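Undix baut Batteriewerk in Jarnen: Zellen für den Elektro-Kombi kommen ab Februar aus eigener Fertigung

Mittwoch, 15. Juni 2022 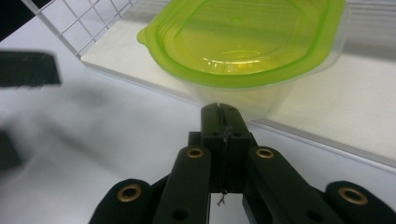 800 Volt und ein richtig großer Kofferraum

Darauf haben viele Kombifahrer gewartet! Undix holt die Batterieproduktion für sein kommendes Elektromodell ins eigene Haus und baut dafür in Jarnen ein neues Werk. Im Februar sollen die ersten Serienpakete vom Band laufen, kurz danach startet die Fahrzeugmontage in Halelville. Bislang hatte der Hersteller seine Akkus komplett zugekauft.

Der Kombi trägt intern den Namen Assunção und fährt mit 800-Volt-Technik vor – in dieser Klasse immer noch eine kleine Sensation. An einer passenden Schnellladesäule soll er in einer Kaffeepause Strom für 300 Kilometer nachladen. »Wir wollten ein Auto, mit dem man ohne langes Planen in den Urlaub fährt, samt Hund und Zelt«, sagt Entwicklungschefin Randa Saab. Einen Prototyp hat sie selbst schon über mehrere Alpenpässe gejagt, und man hört ihr an, dass sie den Schlüssel nur ungern wieder abgegeben hat.

Auch für die Region ist das eine tolle Nachricht. In der ersten Ausbaustufe sind rund 3000 Pakete im Monat geplant, eine zweite Halle ist bereits genehmigt. Werkleiter Cleiton Lopes sucht vor allem Elektroniker und Mechatroniker, die Schulungen beginnen nach den Sommerferien. Die Zulieferverträge für Gehäuse und Kühlplatten verhandelt Nivaldo Batista noch.

Beim Preis hält sich Undix bedeckt. Vertriebsleiter Abdul-Rahman Mahama verrät nur, dass es zum Start zwei Akkugrößen geben wird und die Anhängerkupplung bei beiden bestellbar ist – sehr schön! Probefahrten sind ab dem Frühjahr in Halelville vorgesehen, Anmeldungen nimmt der Händlerbetrieb dort schon jetzt entgegen.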